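Search this site Search Go

Review: Ngui Clusis two-arm mobile manipulator, from a buyer's point of view

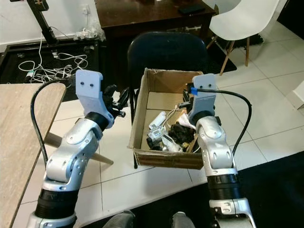
We bought the Clusis out of a budget line that had originally been written for a single fixed arm. This review covers what the purchase involved, what the quote left out, and how the machine has held up on sorting and box-emptying work over 21 weeks. Readers looking for control theory should go elsewhere. I handle equipment planning for a small group and my interest is mostly in lead times, spares and floor space.

Configuration

The Clusis is sold as a base with two arms and a choice of end effectors. We took the standard two-finger grippers on both sides. Ngui's configurator pushes buyers toward mixed tooling, typically a suction cup on one wrist. Jeanine Mulder ran our requirements and argued against it. Household clutter is the bulk of our work: cables, wrappers, crumpled fabric, small plastic gadgets. Suction is poor on most of those. Matched grippers also mean one spares kit instead of two, and that decided it.

The competing quote was an Undberg single arm on a cart. It was cheaper on paper by a wide margin. Once a second arm, a second controller and a larger cart were added, the margin closed to almost nothing, and the delivery date moved out to the spring.

What the quote leaves out

The headline price covers the base, arms, grippers, charger and one day of remote commissioning. It does not cover the following, all of which we ended up buying:

Spare finger pads. We go through a set every 7 weeks at our duty level. They are sold in pairs only.

Cable retention. The external cables at the wrists need slack to allow full rotation, and the slack catches on chair backs and table edges. Ngui sells a clip set. Tape does much the same job for a short period and has to be redone.

Second battery. The stated runtime is fair for arm work with the base parked. Driving between rooms shortens it noticeably. If two shifts share the unit, put the second battery on the first order, as it ships separately and took longer to reach us than the robot did.

Extended support. The basic plan answers tickets in working hours in the vendor's time zone. Our first fault came up in October at four in the afternoon and we had a reply the next morning. The fix took ten minutes. The wait cost half a day.

Floor space

The data sheet gives a footprint for the base and nothing else. Plan for the reach of both arms with elbows out, plus a person standing behind with the stop button. In a furnished room this is the real limit. Smooth tile is fine. Rugs and mats are passable if they lie flat, though the base slows at the edge and sometimes needs a second attempt. Loose cables on the floor should be lifted before driving. The base will go over a thin one, and the cable usually suffers more than the robot.

Working height is adequate from chair seat to desk. We work a lot from open boxes set on whatever is available, an office chair included. A swivel chair with casters is a bad fixture. Light contact from one gripper will turn it, and the other arm then has to find the box again. Lock the casters or budget for a proper stand. Ours was a Gastton steel stool, and it is the best value item in the whole project.

Performance at the box

Picking from a mixed box is acceptable. Rigid items with parallel sides come out reliably. Thin items leaning in a corner are slower, as the fingers need clearance next to the cardboard that often isn't there. Soft material is picked easily and released badly. Anything with a cord attached should be treated as two objects for planning purposes, and cycle estimates adjusted to match.

Folded flaps get in the way. Sándor Vincze cuts them off when the box does not have to be reused.

Katsuhiko Kikuchi timed a batch of 200 picks with both arms active and then repeated it with one arm parked. Two arms were faster, though well short of twice as fast, as they spend a good part of each cycle waiting for each other at the opening. A buyer who only empties narrow boxes could reasonably save the money. The second arm pays for itself when one side holds a container steady and the other reaches in.

Maintenance

Wrist bolts were checked every 100 operating hours per the manual. One needed tightening. The gripper plates come off with a single tool and can be swapped between sides. The pale housing shows scuffs early. This has no effect on function, but Malsha Roy, who books our visitor demonstrations, has asked for a replacement cover to be priced. It is more expensive than the finger pads by a factor I will not print.

Verdict

Recommended for groups with a real two-handed task and a budget that has room for the extras above. Ask for the spares price list before signing, and have the battery and cable clips written into the main quote. Cameron Mahuika's request for a second unit is on hold until next year's figures are in.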